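斯塔尔特维尔（Staltville）湖滨度假酒店人员招聘公告

发布日期：2021年10月5日
招聘单位：斯塔尔特维尔湖滨度假酒店人力资源部
工作地点：斯塔尔特维尔主楼及湖畔别墅区

一、单位简介

斯塔尔特维尔湖滨度假酒店坐落于乌莫尔代尔（Umoldale）湖东岸，隶属于昆塔纳（Quintana）酒店管理集团。酒店由主楼、湖畔别墅区和会议中心三部分组成，现有客房及套房393间，另设中餐厅、全日制餐厅、大堂茶廊、室内泳池、儿童活动室以及临湖步道。客源以家庭度假、企业会议和中小型团队为主，冬季另有滑雪及温泉客人入住。

酒店东翼改造工程已近尾声，改造后的楼层将于12月重新投入使用。为保障冬季旺季期间的接待质量，经集团批准，现面向社会公开招聘前厅、客房、餐饮及工程等岗位工作人员。本次招聘坚持公开、平等、择优的原则，有关事项公告如下。

二、招聘岗位及人数

本次计划招聘32人，具体岗位如下。各岗位人数可根据报名情况在总数范围内适当调整。

（一）前厅部

前台接待员，8人。负责宾客入住登记、退房结账、外币兑换咨询、房间调配及来电转接。要求大专及以上学历，普通话标准，具备英语或日语日常会话能力，能够熟练操作办公软件。有酒店管理系统使用经验者优先。

礼宾员，3人。负责行李运送与寄存、车辆引导、班车信息告知及周边游览咨询。要求身体健康，熟悉乌莫尔代尔地区交通及主要景点，持有驾驶证者优先。

大堂副理，1人。负责受理宾客意见，协调各部门处理突发情况，并督导夜间前厅工作。要求具有三年以上星级酒店前厅工作经历，其中至少一年为主管级职务。

（二）客房部

客房服务员，10人。负责客房及走廊的日常清扫、布草更换、客用品补充和遗留物品登记。学历不限，工作细致，能够适应轮班。无相关经验者可参加岗前培训，考核合格后上岗。

楼层领班，2人。负责所辖楼层的房态核对、卫生质量检查及人员排班。要求具有两年以上客房工作经历，能够独立填写查房记录及工作报表。

公共区域保洁员，2人。负责大堂、会议中心及室内泳池周边的清洁维护。

（三）餐饮部

中餐厅服务员，3人。负责餐前准备、点单、上菜及收台工作。须在入职前取得有效健康证明。

早餐厨师，1人。负责全日制餐厅早餐热档出品，上班时间为凌晨四时三十分。要求持有中式或西式烹调职业资格证书，有自助早餐工作经历。

（四）工程部

综合维修工，2人。负责客房水电、空调末端及门锁的日常报修处理。须持有效低压电工作业证。

三、报名条件

应聘人员应当具备下列基本条件：

1. 年满十八周岁，具有完全民事行为能力；
2. 遵守法律法规，品行端正，无影响聘用的不良从业记录；
3. 具有岗位所需的身体条件，能够适应早班、中班、夜班轮换以及节假日值班；
4. 与原工作单位已解除劳动关系，或能够在报到前办理完毕离职手续；
5. 符合所报岗位的其他具体要求。

曾在集团所属酒店任职后离职的人员可以报名，但须在报名表中如实填写离职时间及原因。应届毕业生可凭学校出具的在读证明先行报名，正式录用时须提交毕业证书。

四、工作时间与薪酬福利

（一）工作时间

实行综合计算工时制，每周平均工作时间不超过四十小时。前厅部及客房部按月排班，班表于上月末公布。因客流变化需要临时调整班次的，由部门负责人提前告知本人。

（二）薪酬

工资由基本工资、岗位工资和绩效工资三部分构成，具体标准在面试环节由人力资源部逐一说明，并写入劳动合同。夜班人员另按班次发放夜班津贴。冬季旺季期间，一线岗位按月发放旺季津贴1,390元，出勤不足整月的按实际出勤天数折算。

（三）福利

1. 依法缴纳各项社会保险及住房公积金；
2. 提供员工宿舍，四人一间，配备独立卫生间及热水设施，住宿费全免，水电费超出定额部分由同室人员分摊；
3. 员工餐厅供应四餐，夜班人员可在零时后就餐；
4. 入职满一年后享受带薪年休假，并可按内部价格预订集团所属酒店客房；
5. 在斯塔尔特维尔与庞达德（Pundard）火车站之间开行员工班车，早晚各两班，凭工作证乘坐；
6. 每年组织一次健康检查。

不在宿舍居住的人员，每月发放交通补贴622元。已享受宿舍待遇的人员不再重复领取。

五、招聘程序

（一）报名

采取现场报名与邮寄报名相结合的方式。现场报名地点为酒店员工通道一层人力资源部办公室，受理时间为上午九时至十一时三十分、下午二时至五时。邮寄报名的，请在信封正面注明“应聘”字样及所报岗位名称。

每人限报一个岗位，可在报名表中注明是否服从调剂。报名时应提交下列材料：

1. 报名表一份，须本人签名；
2. 身份证件复印件；
3. 学历证书及职业资格证书复印件；
4. 近期免冠证件照片两张；
5. 前台接待员岗位另须提交外语水平证明，无证明者可在面试时接受口语测试。

应聘人员对所提交材料的真实性负责。凡弄虚作假的，一经查实即取消应聘资格；已经录用的，按有关规定处理。报名材料恕不退还，未录用人员的材料由人力资源部在招聘结束后统一销毁。

（二）资格审查

人力资源部会同用人部门对报名材料进行审查，并以电话方式通知符合条件者参加面试。请应聘人员保持通讯畅通，因所留号码有误而无法取得联系的，视为自动放弃。

（三）面试与实操考核

面试由用人部门负责人及人力资源部共同主持，主要考察仪容仪表、语言表达、服务意识和应变能力。前台接待员加试外语口语；客房服务员及楼层领班加试中式铺床与卫生间清洁；早餐厨师现场制作两道热菜和一道蛋类菜品；综合维修工加试配电箱故障排查。

面试成绩与实操成绩各占总成绩的百分之五十。未设实操项目的岗位，以面试成绩作为总成绩。总成绩相同的，具有同岗位工作经历者优先。

（四）体检与录用

按照总成绩由高到低确定体检人选，体检费用凭票据由酒店承担。体检合格者签订劳动合同，试用期按劳动合同期限依法确定。因体检不合格或本人放弃而出现空缺的，依次递补。

六、岗前培训

新录用人员须参加为期七天的岗前培训，培训期间按基本工资标准计发报酬，食宿由酒店安排。培训内容包括集团规章制度、消防安全、服务礼仪、宾客隐私保护、卫生防疫要求及各岗位操作规范。客房部学员前三天集中学习，后四天在东翼样板楼层跟班练习；前厅部学员须完成住宿登记流程及夜审基础知识的学习。

培训课程由集团培训主管柴田若菜（Wakana Shibata）负责。培训结束后进行书面测试和现场操作测试，不合格者可补考一次。
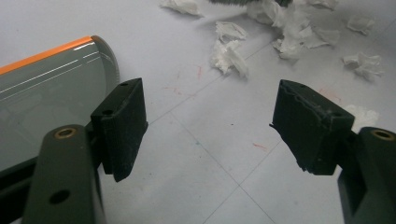
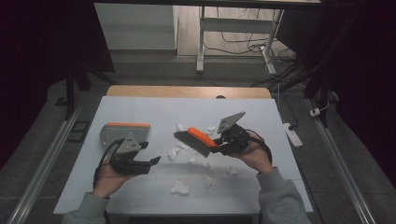

学员参加培训时应着深色长裤及防滑平底鞋，不得佩戴戒指、手链等饰物，长发须束起。工作服由酒店在培训首日统一发放，尺码请在报名表中注明。培训期间确需请假的，应当提前一日以书面形式提出，累计缺课超过一天的须随下一批次重新参加。

七、其他事项

1. 本次招聘不收取报名费、培训费、服装押金等任何费用，酒店亦未委托任何中介机构或个人代为招聘。
2. 外地应聘人员参加面试的往返交通费由本人承担。确有住宿需要的，可提前向人力资源部申请临时床位，床位有限，按申请先后安排。
3. 现场报名及参加面试人员须配合入口处的体温检测，全程佩戴口罩，并如实填写健康情况登记表。
4. 夫妻双方同时应聘的，可在报名表备注栏中说明，宿舍安排时酌情考虑。
5. 应聘人员如对招聘结果有异议，可在结果公布后五个工作日内以书面形式向人力资源部提出，逾期不予受理。

八、联系方式

联系人：吉田寿子（Toshiko Yoshida），人力资源部招聘专员
咨询地点：斯塔尔特维尔湖滨度假酒店员工通道一层人力资源部办公室
乘车路线：自庞达德火车站北出口乘坐湖滨线公共汽车，在“湖滨酒店东门”站下车，沿围墙向南步行即到员工通道。自驾人员请将车辆停放于东侧二号停车场，并在门卫处登记。

报名表可在人力资源部办公室或主楼礼宾台领取。各岗位招满即止，未尽事宜由酒店人力资源部负责解释。

斯塔尔特维尔湖滨度假酒店
人力资源部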